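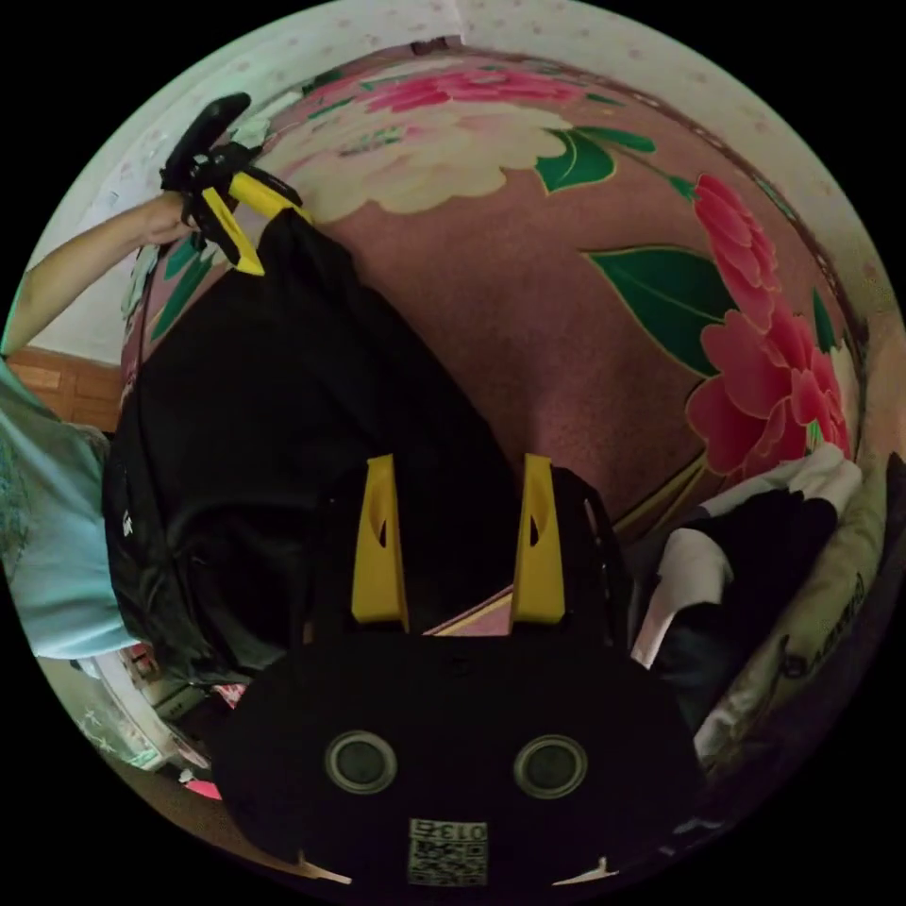

House Rules for Hand-Held Grippers: A Practice Guide for Recording Laundry Tasks in Homes

Final report, Ploltico student project, Onley

Background

When our group started on this project in the fall we thought we were going to write a short safety sheet and then spend the rest of the year on the fun part, teaching an arm to fold clothes. The safety sheet grew. By the end of the first month it had turned into a list of 33 rules, most of them written in a hurry after something had annoyed one of us, and our advisor suggested (very kindly, and over quite a lot of coffee) that the list itself might make a better project than the folding. So that is the project we ended up doing, and we are glad of it.

The work the rules cover is simple to describe. A person takes a gripper in each hand and does a household job with the fingers of the tools, picking up and laying down clothes, while the tools record. The recordings are used later to train a robot arm with the same kind of fingers. The person is doing the job in a real room with real belongings in it, and this is where our rules differ from the lab rules we were given to start from. Lab rules assume a bench, a taped line on the floor and a door that locks. A bedroom has a bed.

What we started from

We had two documents to lean on. The first was the Lindqvist handbook, the general shop safety booklet that every new student at Onley signs. It is strong on moving machinery and eye protection and has nothing at all about going into somebody's home. The second was the Plirnitz checklist, put together by an earlier project group for a kitchen study. We borrowed its layout (one page, large type, read out loud before starting) and we still think reading out loud is the best idea in it, even though everyone feels silly the first time.

We then tried our 33 rules in eight homes over the spring and kept a notebook of which ones people followed, which ones they asked about, and which ones they forgot by the second hour. In all we made 1,578 recordings under one version of the rules or another. After each home we met and struck out or merged whatever had not earned its place. The final sheet has 17 rules.

The rules we kept, and how they came to be worded

We won't go through all of them here (the full sheet is in the appendix), but several need some explaining.

Permission covers the room as well as the people. Our first form asked people whether we could record them. It did not ask about what was on the shelves, and a recording of someone folding a shirt can pick up a good deal of the room along the way. The form now goes room by room, and the resident walks through with us and moves anything they would like left out. We also ask again at the end, once they have seen a clip or two, and they can have any clip deleted without telling us why.

Only clothes the resident has picked out. This sounds obvious until you are short of items and there is a full drawer right next to you.

Two tools, one path each. Early on we had people crossing their wrists to reach a sleeve, and the grippers knocked together. The rule says that the left tool stays left unless it has let go of the cloth first. It slows beginners down for a little while, and then they stop noticing it.

Dark on dark gets a second look. Black clothing came up over and over in our notebook. With a black garment it is hard to tell one layer from another on playback, and folds in it can disappear completely. We do not ban it, and we had a long argument before settling on that, since people own black clothes and a robot that can't handle them would be a poor helper. The rule asks for a cover or surface that contrasts with the garment, and for somebody to check the first clip before going on. A flowered bedspread does very nicely, by the way. One of us had wanted plain sheets only, and the notebook did not back her up.

Read the label on the tool before you start. Every gripper has a code label, and whoever is holding it reads the number to the note keeper. We lost most of an afternoon's work once by mixing up the left and right tools on paper, and the tools themselves had been perfectly fine.

Rest before you are tired. Holding the grippers up and looking down into the work is harder on the shoulders than you would guess. Our first wording was "take breaks as needed," and people simply didn't. The sheet now names a break in the plan for each session, and the note keeper calls it.

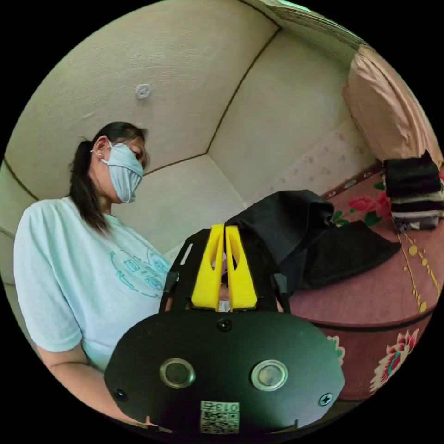 Rory Lennox wrote in the margin of our second draft that the break rule was the only one he would fight for, and that he would rather see it at the top of the page than tucked in at number twelve. He also felt that the note keeper should be allowed to stop a session outright, with no discussion until the tools were down. We took both suggestions.

What we are less sure about

The rule on children and pets (none in the room while the tools are being used) was easy to write and hard to keep, particularly with cats. We left it in as it stands. We also never settled how long recordings of a home ought to be kept. The sheet says until the end of the school year, which suited us, but a longer project would need to think it through properly with the residents in the conversation from the start.

Appendix A has the one-page sheet, and Appendix B the permission form in its room-by-room version.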